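Chapter 4
Showing, Not Telling: Teaching a Robot by Hand

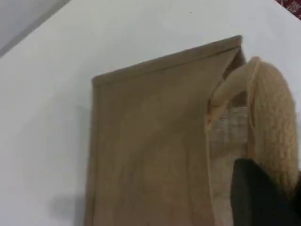 When I started in this line of work I thought the clever bit would be the code. I'd spent most of March at a bench in Waltley writing rules for how an arm should put a jumper in a bag, and I had 61 of them by the end, all numbered, all very proud of themselves. Then Birthe Hafstein wandered over, took hold of the remote controls and simply did it. It took her four goes to get the hang of the thing. My rules never managed it once!

So this chapter is about demonstration, and I'm going to stay with clothes and bags for most of it. You might expect us to begin with blocks or pegs, and plenty of courses do, but a block stays the shape you left it. Knitwear doesn't. It sags, it catches on the rim, half of it goes in and the other half slides down the outside (you'll know this if you've ever packed in a hurry). A paper bag is hardly any better behaved — push too hard on the side and the mouth closes up on you.

There are two ways of showing the robot what you want. In the first you take hold of the arm itself and move it through the job, with the motors slackened off so it follows your hands. We'll call this guiding by hand. In the second you stand or sit a little way off and drive the arm with some sort of controller, and that's remote control, or teleoperation if you're writing it up. Both leave you with the same sort of record: where the joints were, what the gripper was doing and what the cameras saw, moment by moment.

I like guiding by hand for a first lesson because you can feel what the arm can't reach. Its great nuisance is that your own hands and sleeves get into the pictures, and a robot that learns from those pictures may come to expect a sleeve. Remote control keeps you out of the way, but you lose your sense of touch, more or less completely with cheap controllers. Nanna Ravn, who taught me to drive, used to make beginners tuck a scarf into a bag with kitchen tongs before she'd let them near the arm. I still do this with my own students and they still grumble.

How many demonstrations do you need? Fewer than you fear if they're varied, and far more than you'd like if they aren't. Our first set at Clultwood had 274 in it, nearly all with the bag facing the same way, and the robot was hopeless as soon as we turned the bag a little. The second set ran to some 700 and we moved everything between goes.

Before section 4.1, find a jumper and a paper bag and pack one into the other, slowly, using only a finger and thumb. Write down each time you change your grip, and keep the list, as we'll need it when we come to cutting a demonstration into steps.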